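Lilico Grurkbridge 3 Walking Shoe

Men's and women's sizes. Wide available. Ships in a box that is also the return box, so don't stomp on it.

Item 3105
Colors: Slate, Wet Bark, Oatmeal

The Grurkbridge is a low-cut walking shoe for people who walk to places. It has no opinion about mountains. If you are planning a summit, we wish you well and suggest a different page of this website.

What it does like is the stuff between your front door and the bus: sidewalk, packed dirt, wet grass, that parking lot everyone cuts through, and gravel. Especially gravel. The first Grurkbridge was designed after our founder, Ludivine Millet, spent a whole lunch hour emptying small stones out of a pair of very expensive running shoes. She still has the stones. They are in a jar on her desk and new hires are made to look at them.
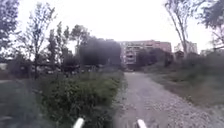

The collar is where most shoes lose the argument. Ours comes up a little higher at the back and hugs the ankle with a knit band, snug without leaving a mark like a rubber band on a sausage. The tongue is stitched to the upper on both sides, so there is no gap under the laces for grit to climb through. You will still get a stone in there now and then. Stones are patient. You will get fewer.

Version 3 changes

The outsole is new. The old one had deep square lugs that looked terrific in the store and then carried half the driveway into your kitchen. The new pattern, which we call Ziltura because somebody had already paid to register the name, uses shallow, wide-spaced bars that let go of what they pick up. Traction on wet tile is better too. Traction on ice is the same as everyone's traction on ice.

The heel is slightly wider and the foam under it is firmer. A few of you wrote in to say version 2 felt like standing on a muffin. We read those letters out loud in a meeting and then we fixed the muffin.

We also moved the pull tab. It used to stick out and catch on pant cuffs. It now lies flat, and the three customers who used it to hang their shoes on a nail have our apologies.

Materials and build

Upper: woven nylon with a suede toe cap and heel counter
Lining: polyester knit
Insole: removable, cork over foam
Midsole: firm foam, with a thin plastic plate under the ball of the foot
Outsole: rubber, Ziltura pattern
Laces: flat, 60 inches, with a spare pair in the box
Waterproof: no
Water resistant: for as long as it takes to get to the car

The plastic plate deserves a word. Loose stone is tiring to walk on mainly because your foot feels every piece of it and keeps making tiny corrections. The plate spreads those bumps out. It also makes the shoe a bit stiff for the first week, so wear it to the grocery store before you wear it to your cousin's outdoor wedding.

Sizing

They run true to size in length and a touch roomy in the toes. If you are between sizes, go down with thin socks and up with thick ones. Amirul Lubis in our fit department answers sizing emails himself, and he will ask you to trace your foot on a sheet of paper. Please do it with the foot flat and your weight on it. Please do not send the paper if you have stepped on it with something on your foot. He has asked us to add that.

Care

Knock the soles together outdoors. Brush the suede when it is dry. Pull out the insoles and let them air overnight if you have been caught in the rain, and stuff the shoes with newspaper if you can still find a newspaper. Keep them off the radiator. The glue is good, but it was never meant to be cooked.

Do not put them in the washing machine. We know you are going to. Use cold water and a pillowcase, and don't tell us.

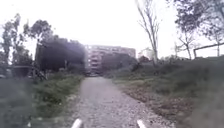 Can I get the Grurkbridge 3 resoled?

We don't offer resoling, as the outsole is bonded to the midsole and the two come off together. A cobbler can glue down a lifted edge at the toe or heel, and replacement insoles are sold separately.

What about custom orthotics?

Take out the cork insole first and most full-length orthotics will fit. Thick ones may need the wide version.

Is the Slate color gray or blue?

Gray indoors, a little blue outside. We have had this conversation many times.

Stock and shipping

Slate and Oatmeal are in stock in all sizes. Wet Bark sold out in women's 8 and 9 and will be back in May. Orders go out the next working day from our warehouse, and you can return unworn pairs for a refund or an exchange. "Unworn" means carpet. We can tell.

Goes well with

Chin low gaiter, for people who take the stone business very seriously. It hooks to the bottom lace and covers the collar. It will not make you look like an athlete.

Lilico mid-weight crew sock, pack of three pairs, so that you will own five single socks by fall.

Page updated Mon 8 March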